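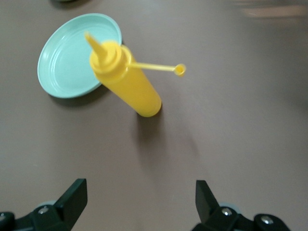 Lambert Dining Services
Facilities and Supply Help Desk
Ticket 103: Squeeze bottles leaking at collar, table stations

Status: Closed
Opened: September 17, 2019
Submitted by: Dining room, Stidska building
Category: Tableware and condiment service
Priority: Normal

Issue as reported
Mustard is collecting on the tabletops and on the rims of the plates at lunch. The dining room reports that the yellow squeeze bottles leak below the nozzle when pressed. Caps were tightened by hand before service with no improvement. Replacement of all 27 bottles is requested.

Entry 1, Supply
Request received. Replacement is on hold pending inspection. The dining room is asked to set aside any bottle that leaked at lunch and to leave its cap in place. Please do not wash these bottles before they are examined.

Entry 2, Dining room
Four bottles set aside on the counter by the dish return. One has a split tether, and its stopper is missing. The other three appear undamaged.

Entry 3, Supply
The four bottles were emptied, rinsed and refilled with water. With the collar fully seated, three held under firm pressure for 15 seconds. The fourth leaked at the thread. Dried mustard was found inside the collar of that bottle and prevented it from closing. After the collar was soaked and brushed, the bottle held.

The nozzle of the bottle with the split tether is sound. A new cap assembly has been issued from the Pidurel stock.

Entry 4, Supply
Finding: residue in the collar threads. Bottles are being topped up between meals without the collar being cleaned. Replacement of the full set is not approved.

Action required of the dining room:
Remove the collar and wash it separately at the end of each day.
Wipe the neck of the bottle before the collar is screwed back on.
Fill to the shoulder only.
Close the nozzle with its stopper when the station is not in use.

Entry 5, Dining room
Procedure posted at the fill station. Staff ask whether the green plates should also be exchanged, as mustard dries in the rings around the center.

Entry 6, Supply
The plates are serviceable. Scrape and presoak before racking. Any plate that remains stained may be listed on a separate ticket under Tableware, with the quantity. The next order to Vadimov is placed in November, and the minimum is 50 plates.

Entry 7, Dining room
No further leaks reported. Request to close.

Resolution: Cleaning procedure revised. One cap assembly replaced.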